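Samira Sfeir
Thread on our kelp holdfast survey at Loltum, August 2024. Methods first, then numbers, then what I would change.

1/ Loltum is a shallow, rocky inlet with a cold-water kelp bed along its north side. A river enters at the head, so salinity drops there after heavy rain. We wanted to know if the animals living in the holdfasts thin out toward the river.

2/ We collected 63 holdfasts along a transect running from the mouth to the head. Each was bagged underwater before cutting, so that small crustaceans stayed in the sample. Depth was kept within 2 m across all stations.

3/ Sorting was done at the Garska field station. Everything retained on the sieve was counted, then identified to family where possible. Tarek Sleiman rechecked a subset blind. Our disagreements were mostly over juvenile amphipods. 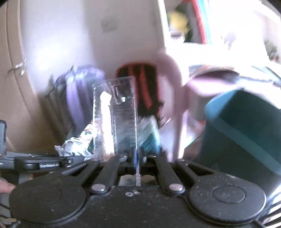

Clear plastic block in the gripper, slot near the upper end.

4/ Total: 1359 animals. Amphipods and brittle stars dominate at the mouth. Brittle stars drop out well before the head, and worms take over from there. Amphipods decline more slowly.

5/ Holdfast volume confounds this. Plants near the river are smaller, and a small holdfast has fewer gaps to live in. After correcting for volume, the amphipod trend weakens a lot. The brittle star trend does not.

6/ Limits: one inlet, one season. The salinity logger at the innermost station has a gap in April, during the main runoff, so I can't say how low it got there.

7/ Next: repeat at Wito, which has similar rock and no river. If brittle stars reach the head there, salinity looks like the better explanation. Count tables are on request until the data note is out.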